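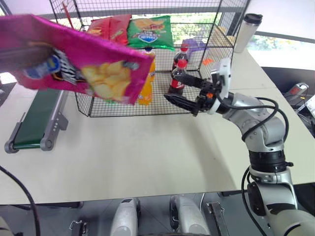

Chips and wire basket, snack table.

Print this section | E-mail this section

4. Setting Up the Zunard Round Timer

The box promises a gym-ready timer in one minute. Allow longer.

1. Hang the timer where both corners can see it.
2. Hold MODE until the display blinks. Choose BOXING or MIXED.
3. Set the number of rounds, then the rest period.
4. Set volume to 50. The 100 setting is advertised as "arena level" and mostly rattles the case.
5. Press START and let one full round run.

Note: "Smart Bell" claims to sense a knockdown. Ronaldo Sarmiento ran 23 sparring rounds with it on and it caught none. Leave it off.
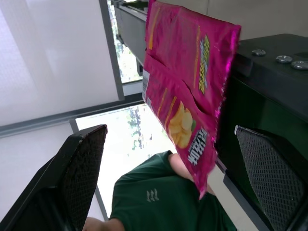

The remote is sold as glove-friendly, and we doubt it. The buttons are small and sit close together. Work it with bare fingers, the kind of pinch you'd use on the corner of a chip bag, and keep a coach in charge of it during rounds.

CAUTION: Do not rely on the timer to stop a bout. The referee does that.

Print | E-mail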